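# Chapter 5: Storing and Sorting Small Stock

Every business that holds goods must decide how those goods are to be kept. In large warehouses the decision is usually made by specialists. In a village shop, a school kitchen or a small clinic, it is often made by whoever unpacks the first delivery, and the arrangement may then remain in place for years. This chapter considers the storage of small items, which are cheap to buy, easy to mislay and troublesome to count.

Chapter 4 followed the Gravbridge depot through a full year of deliveries. We now turn to the branch shop at Ilport, where the range is narrower but the individual lines are much smaller in size. When Merike Kalniņš took over the shop in March, its stock list ran to 300 lines. Of these, 61 had not been checked against the shelves since the previous annual count. Most were packets, sachets and small boxes kept together in deep drawers.

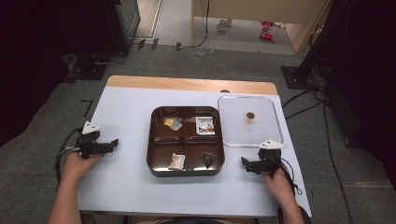

Three terms will be used throughout the chapter. A *line* is a single kind of item, as it appears on the stock list. A *location* is the place in which a line is kept. A *mixed location* holds more than one line. Mixed locations save space, but they slow down picking and increase the risk that one item will be issued in place of another. The usual remedy is to divide the location, so that each line has a part of its own.

Division has a cost. Partitions take up room, and a section that is too small for its contents will overflow into the next. Harish Thevar, in his study of the Kotian supply stores, argued that sections should be sized for the largest delivery expected and not for the average holding. His method is set out in Section 5.2, together with the objections raised by the managers at Nirkunano, who found that it left many sections half empty.

**By the end of this chapter, students should be able to:**

- explain the difference between a line and a location;
- work out a suitable section size from delivery records;
- carry out a partial count and record the result.

Students who have not completed the exercises on delivery notes in Chapter 4 should do so before reading further.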